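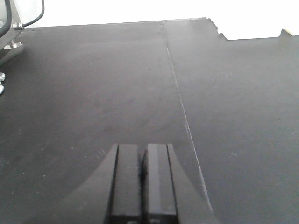
Exposing for white birds on dark water was the problem I wanted to solve this winter, and I went into it thinking it would take a weekend. It took 14 mornings. The trouble begins with the meter, which looks at whatever fills most of the view and tries to bring it to a middle gray. Give it something dark and it lifts the dark, and anything pale in the same shot goes along for the ride. You don't need a lake to see how hard tone is to judge. Take a matte charcoal tabletop that gets lighter toward the far edge, with bright white behind it: which part would you call its real color? The near end is darker and a little bluish, the far end is plainly paler, and a meter has to settle on something. Put a swan in the middle and you have my project.

My report covers how I tested four ways of setting exposure on mute swans and gulls at Gakness Pond, what I got wrong, and what I'd pass on to the next student who picks a bird topic (please do, it's great fun).

Where and when

Gakness Pond is a short walk from the end of the Tu bus line. The east bank has a low wall you can kneel behind, and the far bank is lined with firs, so on a still morning the water goes nearly black. I did all the shooting in January, starting when the sun cleared the trees and stopping when the dog walkers arrived. I shot with a borrowed Flitus body and an 85 mm lens. People told me that was far too short for birds, and for small ones it is. Swans that get fed every day will come close enough that I had to back up.

The four methods

I wrote these on a card and taped it inside my bag:

Matrix metering, no correction.
Matrix metering with one stop taken off.
Spot metering on the bird's back, with some light added so white stays white.
Full manual, set from a test shot and left alone until the light changed.

I changed methods after every short burst, always in the same order, so that no method got all the best light. I shot raw the whole time and turned off every automatic brightness setting I could find in the menus. There were two, and I only found the second after the first morning, so that morning's pictures are left out.

Scoring

I kept 400 frames and looked at each in Nolteo with the highlight warning on. A frame passed if I could see feather detail on the breast and the folded wing and if the water still had some shape to it. I did this without the method showing on screen. I was strict about feathers and easier on the water, which is a choice, and someone who loves reflections might score it the other way.

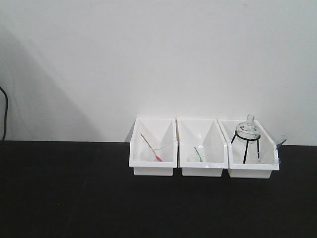 Why not fix the exposure on the computer afterward?

Once a highlight is fully blown there is no feather detail left in the file to bring back, so the slider only turns white into flat gray. Shadows are more forgiving. A swan that is a little too dark can be lifted later with some extra noise, and that is why most of my settings leaned to the dark side.

What I found

Full manual won, and by more than I expected. Almost 85 percent of the manual frames passed. Spot metering came second and gave me my favorite single picture, a swan shaking its head with every drop sharp, but it was jumpy. If the spot slid off the bird and onto the water even for a moment, the next frame was a white blob. Taking one stop off the matrix reading was a decent lazy option on cloudy days. Plain matrix was poor on dark water and perfectly fine on the two foggy mornings, when the pond and the sky were close to the same pale gray.

Gulls were harder than swans. They fly, for one thing, and in a second they go from dark firs to open sky. Here manual was wonderful — the bird itself stays in the same sunlight whatever is behind it, so the setting still holds. I had read that in books and never really believed it until I watched a whole run of frames come up with the same clean white on the wings.
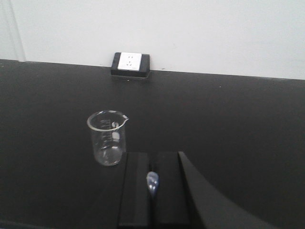

Fig. 3. White wall above a black countertop, with a socket set into a black box.

Practice at home

Between mornings I practiced indoors, and I'd recommend it to anyone. Crumple a white paper napkin, put it on something black near a window, and shoot it with all four methods. A napkin has folds and soft shadows a lot like a wing, and it doesn't swim off. After a few evenings I could guess the correction before lifting the camera, and that sped up everything at the pond.

Try moving the napkin as well. Close to the window it needs one setting and at the back of the room quite another. Changing the backdrop but not the light needs no change at all in manual, and seeing it happen on a table made the gull results make sense to me. 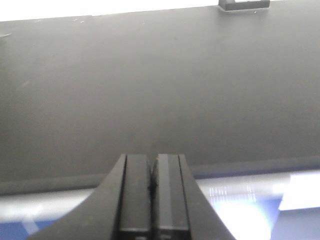

Fig. 4. Dark gray panel seen at a tilt, with bright white past its upper edge.

Things that went wrong

My battery died twice from cold, and after that I kept the spare inside my glove. I also trusted the picture on the back of the camera far too much in the early sessions. In dim light it looks brighter than it is, and I went home with some very murky swans. The histogram doesn't care how dark the morning is. Look for the small bump near the right-hand side (that's the bird) and keep it from touching the edge.

One bigger weakness: I was the only scorer. A second person marking the same frames would have shown how much of the result is just my taste.

Next steps

I'd like to repeat the test with black birds on snow, the same problem turned over. The coots at Gakness would be ideal if the pond freezes next winter. I also want to try a longer lens on the gulls, and to find out whether the animal focus mode changes where the camera meters. The manual is vague about it.

The scoring sheet and the card from my bag are in the class folder, so please borrow them.

Cheuk-hei Tse
April 12, 2018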